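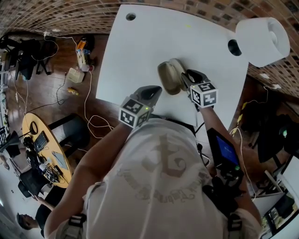
Page 3 of 5

Equipment review group, minutes cont'd

Present: Margareta Neagu (chair), Ilham Wibisono, Isla Ruddock, Neusa Pimentel. Teodor Nedelcu by phone, dropped off during item 6. Notes: Isla.

4. Katico handheld gripper kit, trial

Ilham reported. Kit is two grippers, harness, body-worn screen and electronics unit. Harness goes over both shoulders, buckles at back. Trial work so far all tabletop, soft goods — one hand holds the item, the other free to come in from the left. Beige pouch used again, as it's the most awkward shape we have.

Ilham likes the grip. Says the gray jaw housings are bulky and you learn to come in from the side. Neusa tried it for an afternoon, shoulders sore, straps need more padding. Screen at the side is hard to read when bent over the table, she stopped looking at it and went by the green lights on the grippers.

Marker cubes: Margareta asked if they can be swaped without recalibrating. Ilham thinks no. Manual doesn't say. Ask Katico.

306 demonstrations recorded to date, 15 thrown out for tracking loss. Neusa wants the bad ones kept in a separate folder, not deleted. Agreed.

ACTION: Ilham to write to Katico re cubes and strap padding.

5. Cost

Katico quote is 977 per kit, spare cubes extra, support for first year included. Van Beek quote came in at over double that but has a lighter harness and a loaner if one breaks. Teodor prefers Van Beek on support. Margareta not convinced we'd use the loaner.

Hernberg never sent a price. Drop them unless they reply before next meeting.

Isla asked whether we need two kits or one. Discussion, not settled. One kit means people queue for it, two means somebody has to keep both calibrated — Neusa says not her.

ACTION: Teodor to get Van Beek to quote without the loaner.

6. Software

Jekotent importer reads the Katico files but drops the left gripper timestamps on long recordings. Known problem, fix promised for May. Workaround is to keep takes short. Ilham has been doing that anyway.

Old 2013 workstation can't run the importer at all. Not worth fixing.

ACTION: Isla to put the workaround on the shared page.

7. AOB

Trial extended, same terms. Decision on purchase held over to next meeting so Teodor can be there for the whole of it.

Correction to last minutes, item 2: "Neusa to return harness" should read "Neusa to return charger". Charger still not returnd.

Minutes circulated 26th November. Changes to Isla please.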